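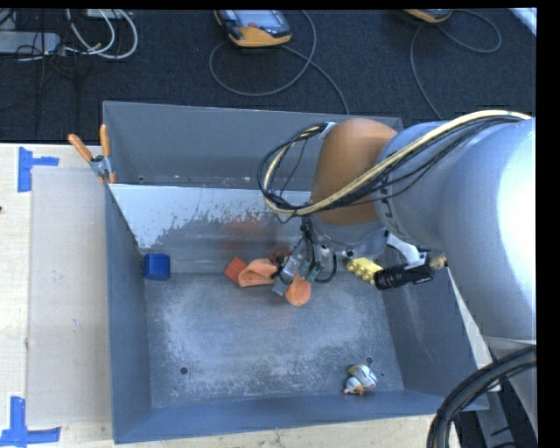

Most Mullell voters want second vote on council merger, poll finds

September 25, 2022

A majority of voters in Mullell would back a second referendum on joining the town's council with neighbouring Zellwood, according to a poll published this week.

The survey of 1086 registered voters found 54% in favour of holding another vote and 33% against. The remaining 13% said they did not know or would not say.

Voters in Mullell turned down the merger last November by a narrow margin, while those in Zellwood approved it. Under the terms agreed beforehand, both towns had to vote yes for the plan to go ahead.

The poll was carried out by telephone and online by the research firm Neria. Over 600 of those questioned said they had taken part in last year's referendum. Among that group, support for the merger itself was slightly higher than it was on the day, although the change falls within the survey's margin of error.

Views differed sharply by age. Voters under 40 were the most likely to want a fresh ballot, and those over 65 the least. Homeowners and tenants gave much the same answers.

Asked which issue mattered most to them, people chose council tax ahead of bus services and the future of the Inga Road swimming pool, which both councils help to pay for. Planning came fourth, named by 9% of those who replied.

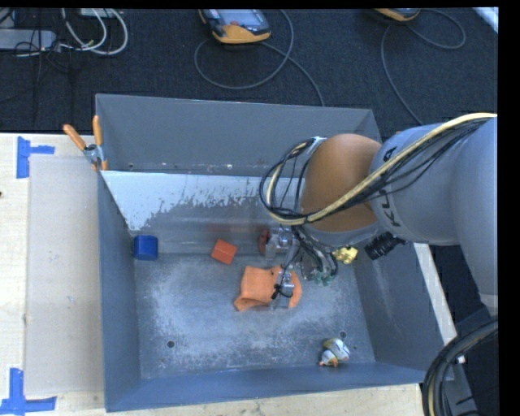
A KUKA robotic arm reaching into a grey metal bin.

Mullell council has not said whether it will act on the findings. A spokeswoman said councillors would discuss the matter at their next full meeting and that no date for a vote had been proposed.

The ruling group on the council is split on the question. Several of its members campaigned for the merger last year, but others argue that the result should stand until after the next local elections.

Opposition councillors said a second ballot so soon after the first would be a waste of money. They have asked for the cost of last year's vote to be published in full before any decision is made.

In Zellwood, the council leader's office said the town's position had not changed and that it remained willing to reopen talks. Any new agreement would have to cover the shared debt on the pool and the location of the main offices, both of which held up the original negotiations for several months.

Neria said the results were weighted by age, sex and ward. Full tables are available on the firm's website.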